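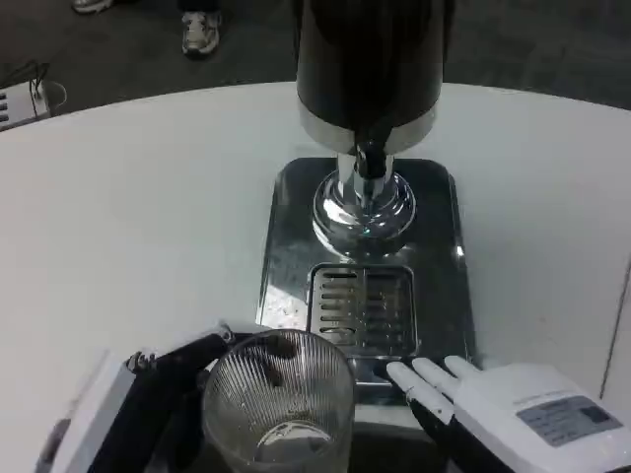
May 8, 2022. Wadcombe field lab, back bench.

Quiet day with the building to myself, so I am finally writing up the crayfish and snail trays from the week before they all run together in my head. Intan, if you are reading this to find out where the Dresdale samples went, they are in the lower cold room, second shelf, behind the big carboys (sorry, I ran out of room up top!).

We sorted the last of the kick-net material from Dresdale. Total for the site is 358 snails, of which 163 are New Zealand mud snails as far as I can tell under the scope. I have been fairly strict with myself. Anything under two millimeters that I could not place I put in the "small, unsure" vial and left out of the mud snail count, though it stays in the total. That is a higher share than I was hoping for, and the upstream riffle is the worst of it. The pool below the footbridge had hardly any, and I would love to know why. My first guess was the substrate, which is all silt there, but mud snails are supposed to be happy enough on silt, so I am leaving that one open.

Crayfish: 9 animals in the traps, every one of them from the lower reach. I have them all down as signals, with the pale patch at the claw joint nice and clear on most of them. One female had lost her left claw and was growing a new one, a funny little thing like a mitten. No native crayfish at all. I went back through the old sheets and the last one written down for that reach was in September, the year before we changed the trap bait, so the two sets of numbers can't be laid side by side without some thought.

Bait, while I'm on it. Wuyts wrote to say their crew has gone over to dry pellets in a mesh bag, and their catch went up, but so did the bycatch. I am inclined to stay with the fish scraps through the summer so that at least this year agrees with itself. Happy to be talked out of it.

eDNA filters. There are 16 filters in the freezer from the Vukon canal run, two from each of eight stations. The field blank from station 5 is the one that worries me. The label says it was filtered after the station 5 water and the sheet says before, and I can't square the two from memory. I have marked it with red tape and would ask that it not go through extraction with the others until Intan and I have sat down over it. If it really was filtered after, it may still be all right, seeing that the housing was bleached and rinsed in between, but I'd sooner know.

Boot washing. I timed myself on Friday and I was cutting it short, plain and simple. It feels like forever when you are standing there in the wind with a scrub brush, and then you look at your watch and it has been no time at all. I have put the old kitchen timer in the truck's door pocket. Please use it, and please let the waders dry fully on the rack before they go to a different stream. The nets too! I found a live mud snail in the seam of the blue net on Thursday, shut up tight and looking very pleased with itself, and that net had been hanging up since the previous trip. It has gone in the chest freezer overnight, net and all, and I checked the rest of the seams with a hand lens and came up empty.

Other odds and ends. The left eyepiece on the older scope is drifting again. We are nearly out of the good ethanol and I have opened the last jug. The pH probe would not settle in the 7 buffer, so Dresdale has no pH for this visit, and I've left the column blank.

To do: redo the "small, unsure" vial with fresh eyes, ask Wuyts for their bycatch sheet, find the second box of vial labels, call the landowner at Vukon about the gate key.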